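Home Archives Travel Workshop Notes About Contact

Pandgate open day, or how I spent a whole day watching kitchens that don't exist

Friday, December 11, 2020

I've been promising this post to a couple of you since I got back from Miltmont, so here goes. I finally made it to the open day at Pandgate! I signed up back in May, when it was meant to be a summer thing, then it got moved, then it got moved again, and by the time the email came with a real date on it I had pretty much forgotten I was on the list.

Pandgate has the upper floor of the old Whitlock building, over the tile showroom. If you go, park behind it and use the side stairs. I went in the front and spent a good while among bathroom samples before a very patient man pointed me the right way. They only let 14 of us up at a time, masks on, chairs spread way out, windows open. I kept my coat on for all of it.

What they do up there is teach a household robot called Buso to work in a kitchen, and nearly all of the teaching happens in simulation. I knew that from the website but I don't think I had really taken it in. I was picturing a metal arm flipping pancakes. What you get is a row of desks, some big monitors, and people with headsets on moving their hands around in the air. My first thought was that I'd driven 150 miles to watch somebody else play a video game. I got over that fast, because it's really hard to look away once it gets going.

Consuelo Tejada ran our group. She has been working on the kitchen rooms for a couple of years and she talks about them the way my aunt talks about her actual kitchen, with grudges. She told us they have 50 of them now, all laid out differently, and that the robot gets dropped into one and has to cope. Some are plain and sensible. Some are deliberately awful to move around in – she called one of those "the hallway with a sink" and would not say another word about it.

The view on the big monitor comes from up above and behind Buso's shoulders, so you're looking out over its arms like you're riding piggyback. It tips over when the robot leans, and then the whole room goes sideways on you. The woman next to me had to look at the floor for a minute.

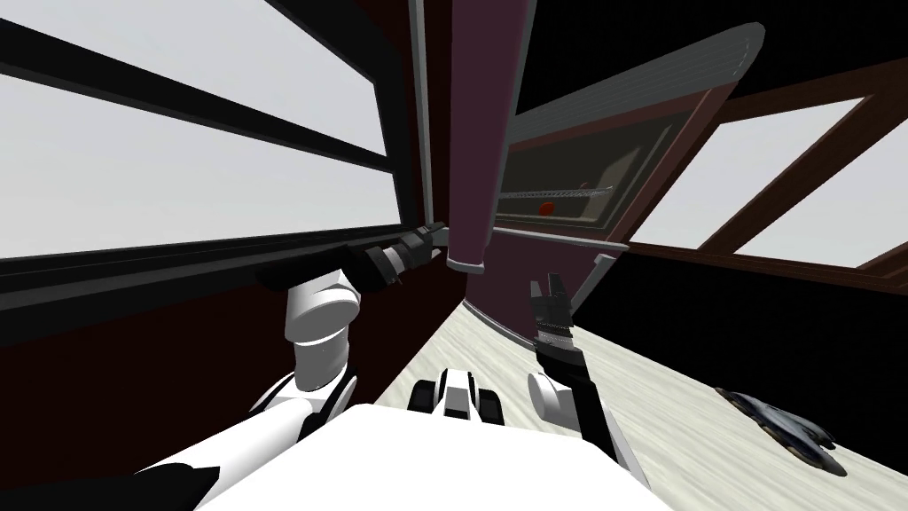 Buso at work in one of the simulated kitchens, one arm out toward the window sill.

I loved the colors in that room, by the way. Maroon all over, with a pale floor that looked like marble or maybe a light wood, and these big blank windows with nothing outside them. I asked Consuelo why there was no view and she said a view is extra work and the robot has never complained. Fair enough! There was an oven or a microwave in the wall too, with a wire rack behind the dark glass and a little round red thing sitting under it. I guessed tomato. The guy behind me guessed a lid. We asked, and Consuelo leaned in, squinted, and said she'd have to look it up.

Then there was the dark crumpled thing lying on the floor over to the right, which half of us took for a shoe and the other half for a bag. She said clutter gets put in on purpose, so the robot doesn't learn that floors are always clear. My house would be an excellent training ground, if anyone at Pandgate is reading this.

After that came the part where visitors got to try. You get a headset and 2 hand controllers, and the arms go where your hands go, more or less. I was terrible. I am a person who can parallel park a van and I could not get a gripper to close on a cup. It's the depth that gets you. You're sure you're right on top of the thing and then you close the fingers on nothing, and try again, and bump the counter. There was a kid in our group who picked it all up right away and started stacking bowls, so I went and got a coffee.

I did ask about the question I know some of you will ask, which is whether any of this carries over to a real robot in a real house. The answer I got was "some of it, some days." Opening doors goes pretty well, she said. Anything soft or floppy, like a dish towel, is still a headache. I liked that she didn't try to sell us anything.

Lunch was sandwiches out on the landing, and pretty good ones. They're hoping to do another open day when the weather is warmer and they can fit more people in. You have to be on the mailing list to hear about it, and I'd say get on it now, given how long mine took. Bring a sweater, and eat something before you put the headset on, but not a lot.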